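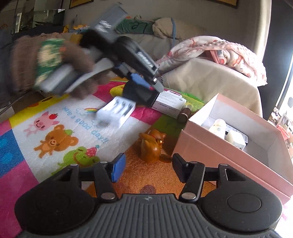 2022-08-12

## "Clean" flour blend goes on sale with big fiber claims and not much behind them

A new cassava and chickpea flour blend called Trirance went on sale this week with a promise that it "resets" the way the body handles starch. The company selling it, Irell, has sent bakers and food writers a 14-page booklet to back that up. I read it twice. It has one small study in it, and the study doesn't show what the front of the bag says it shows.

The trial ran for three weeks in May and followed 474 adults who swapped their usual white bread for bread made with the blend. They filled in a form each evening saying how full they felt. At the end, most of them said they felt fuller. They knew which bread they were eating, they had been told it was meant to be filling, and there was no second group eating something else. Blood sugar was never measured, though the word "starch" comes up on nearly every page of the booklet.

Irell paid for the trial and also supplied the flour. Asked whether anyone outside the company had looked at the numbers, nutrition lead Solveig Ljungberg said a full write-up was "in preparation" and would be shared "when it is ready." She did not give a date. She also said the word "resets" was chosen by the marketing side and was "meant in a general wellness sense."

What that sense might be is hard to say. The bag doesn't explain it either.

The fiber number is a real one, as far as it goes. Chickpea flour has a good deal more fiber than white wheat flour, and a loaf with plenty of chickpea in it will have more too. But the booklet compares a thick slice of Trirance bread with a thin slice of supermarket white, and you have to go to the footnotes to find the two weights. Put them at the same weight and the gap shrinks by close to half. There is no comparison at all with plain whole wheat bread, the loaf most people would reach for if they wanted fiber.

Haris Grgić, a dietitian who runs evening cooking classes, has been baking with the blend since he was sent a sample.

"It makes a decent flatbread," he said. "It makes a pretty sad sandwich loaf. If somebody in my class wants more fiber, I tell them to cook a pot of beans on the weekend and keep eating the bread they like."

He was less relaxed about the meal plan printed inside the back flap. It lays out a "gentle" first week with lunch and dinner built on the flour and a breakfast of black coffee and half a grapefruit. Grgić added up one of the days and said he would not hand it to anyone, least of all a person on diabetes medication, without a talk with their doctor first. The plan carries a one-line warning in small type. Ljungberg said the wording would be "looked at" before the next print run.

The launch follows a fairly worn path. Flametti, a rival brand, pushed a green banana flour a couple of years back with a lot of talk about gut health, then quietly took the boldest line off the packaging. The flour itself is still on the shelf and people seem to like it in pancakes. Mladenović, the bakery chain, says it will try Trirance rolls in a few of its stores but won't be repeating the "resets" claim on its own signs. A spokesperson would not say why.

Irell says it has shipped 3,320 bags so far and that 3,000 of them went out on orders placed before the launch. It did not say how many of those were free samples. The booklet talks of "thousands of happy kitchens," a phrase that presumably counts mine, where the bag has been opened once.

For anyone who bakes without wheat because they have to, another blend is welcome, and this one has a short ingredient list: cassava flour, chickpea flour, psyllium husk, salt. The salt is worth knowing about if you usually add your own. The first batch of flatbreads I made, following the recipe on the side of the bag, came out much too salty to finish.

The company says a version with no added salt is planned. It has not set a price for it.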